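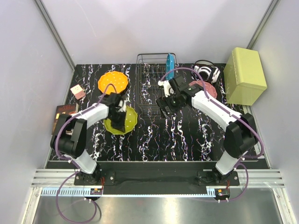 Mes assiettes festonnées et l'égouttoir en fil métallique

Assiettes à bord festonné : comment les ranger dans un égouttoir à fentes fines ?

Posté par Genivaldo Macedo

Bonjour,
J'ai remplacé mon vieil égouttoir en plastique par un modèle rectangulaire ouvert, en fil métallique sombre et assez fin. Pour les assiettes ordinaires, rien à redire. La pièce bleue tient bien droite dans le coin du fond à droite. Le souci vient des deux autres, l'orange et la jaune-vert à petits points blancs, qui ont le bord festonné. Dès que je les mets debout, le creux du feston se cale sur un fil, l'assiette tourne un peu et finit par pencher sur sa voisine. J'en ai déjà ébréché une comme ça.
Pour l'instant je les laisse à plat à côté, mais l'eau reste dessous et mon plateau noir veiné de blanc, de rose et de violet marque très vite. Il y a des traces de calcaire chaque matin.
Est-ce qu'il y a une façon de les placer, ou faut-il changer d'égouttoir ? J'ai vu le Dobos de chez Trudell, avec des fentes plus larges, mais je n'ai pas très envie de racheter quelque chose au bout de deux mois.
Merci d'avance.

Réponse de Sándor Virág

J'ai eu le même problème avec des assiettes à dessert. Il faut regarder sur quoi l'assiette repose. Avec un bord festonné, elle doit toucher le fil du bas par deux bosses, une de chaque côté. Si elle repose sur une seule bosse, elle roule. Vous la posez dans la fente, vous la tournez doucement jusqu'à ce qu'elle se bloque, et vous lâchez.
Ensuite, laissez une fente vide entre deux assiettes. Chez moi l'écart entre les fils est d'environ 5 cm et ça suffit. Commencez par le fond et mettez les plus grandes en premier, sinon on cogne les petites en passant par-dessus. Toutes les faces creuses du même côté.
Si ça glisse encore, on peut enfiler un bout de gaine silicone fendue sur les fils du bas. Ça se trouve au mètre en magasin de bricolage. À retirer et à laver de temps en temps, ça noircit.
Pour le plateau, un torchon plié sous l'égouttoir et un coup de chiffon sec le soir. Sur du noir, le calcaire se voit toujours, quel que soit le produit. Évitez le vinaigre tant que vous ne savez pas en quoi il est fait, sur certaines pierres il laisse des taches mates.

Réponse de jumelle_38

Moi je les essuie tout de suite et je les range, ça prend 5 minutes et plus de problème d'égouttoir. J'avais un Cetis à fentes larges avant, les assiettes tombaient dedans aussi.

Commentaire de Genivaldo Macedo

Merci à vous deux. L'appui sur deux bosses, ça marche pour l'orange. La jaune-vert bouge encore un peu, je vais essayer la gaine. Pour le plateau, je ne connais pas la matière, il était déjà là quand j'ai emménagé, donc pas de vinaigre.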